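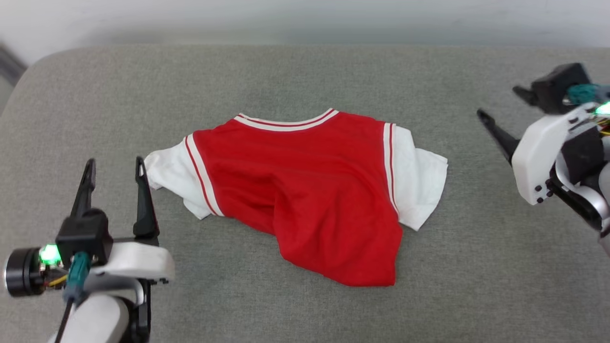

A red and white short-sleeved shirt on a grey couch.

Dremesside's Lastitis theatre to stage a full-length musical about a rowing club

September 14, 2026

The Lastitis, the small theatre behind the old bus garage in Dremesside, will open its autumn season in October with a brand new musical, and it is the biggest thing the place has ever tried. Asisura follows a town rowing club through one long, wet season, with a cast of local singers, a live band and a stage that tilts.

The show was written by Krešimir Jurić, who has played piano for the theatre's Christmas shows for years and has been promising a piece of his own for almost as long. He finished the last song in the spring. Anyone who was at the open reading in the foyer will remember the closing number of the first half, a slow round for eight voices that starts with one girl humming and ends up filling the whole room. People were still singing it at the bus stop afterwards, and that was with an upright piano and a music stand that kept folding!

Asisura is the name of the boat in the story. She is old, heavy and badly in need of varnish, and the crew can't afford another one. The plot is simple enough. The club's best rower moves away, her younger sister takes the empty seat without having rowed a stroke in her life, and the eight of them have until the end of summer to become a crew. There is a love story in there as well, and a very funny song about blisters.

Jurić says the idea came from the sound of the thing more than the story. "I used to walk along the river before work and you'd hear them before you saw them," he said. "The call, then the blades, then nothing, then the call again. I went home and wrote it down, and it was already in six-eight. I thought, well, there's the opening."

That rhythm runs right through the score. The band has two percussionists, one of them working almost entirely on wooden blocks and an old oar, and the singers have to keep the stroke going with their bodies while they sing across it. It is hard work. Rehearsals began with a month on rowing machines before anyone was handed a page of music, and the cast still warm up on them each evening. Several who had never done any sport since school say they have caught the bug and want to carry on once the run is over.

The tilting stage was built by Tomić, the joinery on Quay Lane, which has made sets for the Lastitis before but never one that moves with people on it. The platform is 51 feet round the outside and rocks gently from side to side under the crew's weight, so when they are out of time with each other the audience will be able to see it as well as hear it. In the race scene the whole platform also turns. I was allowed in to watch a run of that scene last week and it is thrilling, even with the work lights on and half the cast in tracksuits. The front row should expect to grip their seats.

It will be a snug fit. The Lastitis holds 138 people with the balcony open, and the platform takes up so much of the floor that the band has been moved upstairs to the side gallery. The sound up there is wonderful, warm and close, and it gives the singers room to use the aisles. Seats at the left of the balcony have a slightly restricted view of the turning section and are being sold at a lower price.

Songs to listen out for are "Cold Hands", which opens the show, "Bow Side", a quick and wordy duet for the two sisters, and the round, which is simply called "Easy All". That is the call a cox gives to stop rowing, and anyone who knows it will probably guess where it comes back. The orchestrations are new since the reading, with a cello and an accordion added, and Jurić has cut one number that he says he loved and everyone else sat through politely.

Local rowers have been in to help. They corrected the grip, the posture and a good deal of the language, and one line in the second half had to be thrown out altogether when it was pointed out that the crew would have been facing the wrong way to see the bridge. A few of them have ended up in the chorus. They can't all read music, but they can certainly keep time.

More than 600 tickets have gone already, which for a new show by a first-time writer in a town this size is a terrific start. The opening night is sold out apart from returns, and the final performance is close behind. The early evening performances have the best choice of seats left, and there is a relaxed performance in the second week with the house lights half up and a shorter race scene.

The show runs for 2 hours with an interval. It is suitable for children of eight and over, though there is some shouting and one loud starting pistol. Tickets are on sale at the theatre box office and at the library desk in Dremesside, and returns for the opening night will be sold at the door from an hour before the start.

The foyer will also be open during the day throughout the run, with a display of old regatta programmes and club photographs lent by families in the town. Anyone with something to add can hand it in at the box office, clearly labelled with a name and phone number.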